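Sorting Small Loose Parts by Color: Tray Layout and Desk Clutter
Project report, Design of Everyday Storage
Bimla Bhatia
31 May 2021
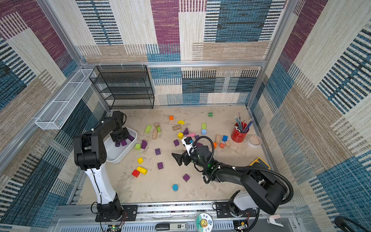
1. Purpose

The project looks at how wooden toy blocks should be put away when they share a surface with ordinary desk items. Block sets are usually sold in one box or bag, and the user tips everything out to find one color. Sorting by color into shallow trays takes longer at cleanup and saves time at the next use. The question was whether the saving is larger than the cost.

A second question came up in December during the planning stage: how much the other items on the surface (pens, tape, and similar) slow down the sorting. This was added to the plan as Part B.

2. Materials

The blocks are wooden, in mixed colors and shapes. The tray is white plastic and rectangular. A white tray was chosen over a clear one so that dark colors such as purple would stand out against the bottom. The first color sorted in each run was purple.

The desk items were a red metal cup of pencils and pens and a roll of clear tape. They were kept toward the right rear of the surface, with the tape lying next to the cup. Wire mesh storage was placed at the left: a white basket fixed to the wall and a black four-tier shelf unit in the back corner. The walls are lined with woven striped fabric in blue, maroon, beige, and white. The fabric was selected for Part B, where a busy background was wanted. The surface itself is a mottled beige-grey.

3. Method

Each run started with the blocks scattered over the surface and the tray on the left side. Blocks of one color were moved to the tray one at a time. A run ended when no block of that color was left outside the tray. The tray was then emptied, the blocks were scattered again, and the next color was called.

Time was taken per block, from the moment one block was released in the tray to the moment the next one was released. Dropped blocks were left where they landed and picked up in turn. A block that came to rest on the rim of the tray did not count as placed.

In Part A the cup and the tape were taken off the surface. In Part B they were put back. Each part was planned at 1000 placements. Part A was completed. Part B stopped at 427 when the booking for the space ran out, which gives 1427 placements in total. The parts are compared by median time per block, so the unequal totals do not prevent a comparison, but the Part B figure is less certain.

4. Results

Sorting by color was slower than sweeping all blocks into one container, as expected. The difference was recovered at the second retrieval from the sorted tray. For a set that is used once and packed away for a long time, the single container is the better choice.

Part B was slower than Part A. Most of the loss came from blocks lying close to the cup. Blocks near the tape were less of a problem - the roll is low and can be reached over. Flat blocks took longer to pick up than tall ones in both parts. Beige and plain wood colors were missed more often than the rest, which I put down to the color of the surface.

The height of the tray sides mattered more than I had assumed. An earlier Lonoro tray with deeper sides was dropped from the tests because blocks placed near the edge tended to catch on it. The low tray had some spill when it was moved full.

5. Storage after sorting

The wall basket was considered as the final place for the sorted blocks. It was rejected for the small shapes, since the mesh lets narrow pieces tip partway through. The shelf unit is a better fit if each color has its own tray on its own tier, but four tiers are too few for a set with this many colors. Two close colors can share a tray with a divider. A Danko insert was tried for this and was too loose to stay upright.

6. Limits and further work

Only one surface color was used. Repeating Part A on a dark mat would show whether the missed beige blocks are a contrast effect. The tray was always on the left, and no runs were made with it on the right or in the center. Part B should be brought up to the planned total before its median is quoted elsewhere. The timing sheets and the tray drawings are in the Dornilell folder under Part A and Part B.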